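Findulmont Shared Workspace Practice Kit, Second Edition
Equipment and Methods Reviews, Nevville Laboratory Services
Reviewed by I-hsuan Tsang. Technical reading by Lai-ching Peng.
2023-04-20

Scope of this review

The Findulmont Shared Workspace Practice Kit is a set of printed rules, forms and marking materials for laboratories in which people and robot arms use the same work area. It is meant for research and teaching groups that already have a risk assessment in place and need a set of day-to-day rules to go with it. The kit does not replace a risk assessment, and the publisher says so on the first page of the handbook.

Nevville Laboratory Services used the second edition for five weeks. This review covers the contents of the kit, the quality of the rules as written, and the time needed to put them into use. The electronic version was not available to us and is not discussed.

Contents

The box holds a handbook of 35 pages, 10 laminated rule cards, a pad of entry and exit forms, two rolls of floor marking tape and a set of hanging tags for cables and lines. The cards are printed on both sides, with the rule on the front and the checks that support it on the back. Each card is punched at the top so that it can hang beside a workstation.

Print quality is good. The type on the front of the cards can be read from a standing position at a normal bench. The type on the back is smaller and has to be read in the hand. The tape held well on sealed floors and lifted at the corners on rubber matting.

The rules

The handbook groups the cards under four headings: entering the work area, objects in the work area, overhead equipment, and handover between operators. The wording is direct. Card 1 reads, "Before you step in, say so, and wait for the answer." Card 3 requires that the operator be able to name the place where every other person in the room is standing before motion is enabled. Neither rule is new, and most laboratories will have something similar in their own procedures. The value of the cards lies in having such rules written in one style and kept where the work is done.

The section on objects is the strongest. It asks that bins, trays and fixtures each have a marked home position, that the position be checked at the start of a session, and that nothing else be set down between the arm and its target. The handbook treats a container as part of the layout in the same way as a fixed post or a frame, and its placement is recorded on the session form. 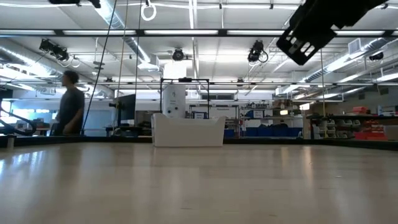 White bin at the far side of the work surface, with a gripper mount at upper right.

Card 5, on bin placement, was adopted without change. Operators were able to complete the placement check quickly once the home position had been taped. The card asks for tape at the corners only, and Ms. Peng recommends following this closely. A full taped outline took longer to lay and was harder to replace when it became worn.

The section on people is sound but could go further. The kit speaks mainly of two roles, the operator and the helper, and assumes that both are known before the session begins. It has less to say about a third person who is at work elsewhere in the room with no part in the session. Card 3 covers this person by implication. We would prefer a separate card, and have written one for local use. It states that anyone in the room is to be told when motion is about to be enabled, whether or not that person is near the arm.

Overhead equipment

Many rule sets stop at bench height. The Findulmont kit gives two cards to what hangs above it: cables, cords, ropes, lights and cameras. Card 7 requires a look upward before each session, following each line from its fixing point to its free end. Card 8 asks that any line able to reach the path of the arm be tagged, tied back or removed.

The tags supplied for this purpose are the weakest item in the box. They close with a small loop that fits thin cord and power cable but will not go round a thick rope. Brelton sells a wider tag that takes the same printed insert, and we changed to that product in the second week. The handbook would also benefit from a drawing of an acceptable tie-back. The text describes one in a long paragraph that two of our readers understood differently.
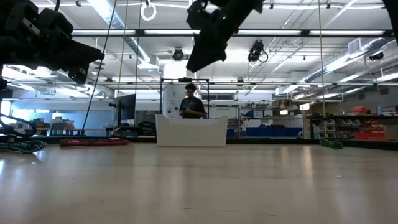

The same part of the handbook deals with the space on the ground. It asks for a clear approach on the side from which the operator enters, and it asks that ropes, mats and other items not in use be kept out of that approach. No minimum distance is given. The publisher explains that the figure must come from the site's own assessment, and we agree with this choice. A blank line is provided on the card so that the local figure can be written in.

Handover

The handover cards are brief. The outgoing operator states the condition of the arm, the gripper and the work area, and the incoming operator repeats it back. Both sign the form. Staff accepted this without difficulty, although the form has too little room for notes. The earlier kit from Kwan, which this laboratory used until November, had a larger notes field and a separate line for faults. We have asked Findulmont to consider both.

Setup and training

Reading the handbook and marking one work area took a single afternoon for two people. The publisher's suggested training plan assumes a group that is new to robot arms, and experienced staff may shorten the opening part. The session on Cards 7 and 8 should be given in full to all staff.

Assessment

Recommended, with the following conditions of use at Nevville sites:

Use Brelton wide tags in place of those supplied.
Add the local card for persons not taking part in the session.
Enter the local approach distance on the floor card before it is hung.
Attach a second sheet to the handover form for faults.

Sites that wish to borrow the review copy should apply to the equipment desk. The tape has been used up and will need to be ordered separately.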